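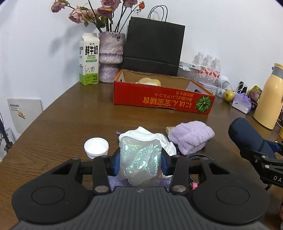

Hand-Held Grippers Used to Train Arms on Thin Plastic Bags

Last updated: April, 4:10 p.m.

A group at Wurnora has reported results from a training method in which people demonstrate tabletop tasks with hand-held grippers and a robot arm later repeats them. The work deals with thin plastic bags, which fold, slip and reflect light in ways that make them hard to locate with a camera.

The policy was trained on 300 demonstrations, all recorded at ordinary tables with household goods left in place. A camera mounted on each tool records the view over the jaws. The crumpled translucent bag held between the blue finger pads is typical of the material, as is the clutter behind it: a milk carton, shrink-wrapped water bottles, a folded towel, an open red box.

Earlier work by the group used cleared tables and a single type of bag. According to the report, policies trained that way tended to close on the tabletop or on a neighboring object when the bag was shiny. In the new set, the operator approaches each bag from a different side and pauses briefly before closing the jaws. The pause gives the model several nearly still views of the grasp point.

In testing, the arm picked up the requested bag in 154 of 300 trials. The baseline, trained on cleared tables only, succeeded in fewer than half as many. Most failures were shallow grasps, where the bag left the table and then slid out of the pads. Depth estimates on iridescent film remained poor throughout.

Tasks needing two grippers, such as holding a bag open while an item goes in, were recorded but are not part of the reported score. The trained policy, named Tirnix, runs on a single arm. Wurnora plans to release the recordings together with the finger pad drawings.

3 comments
4 shares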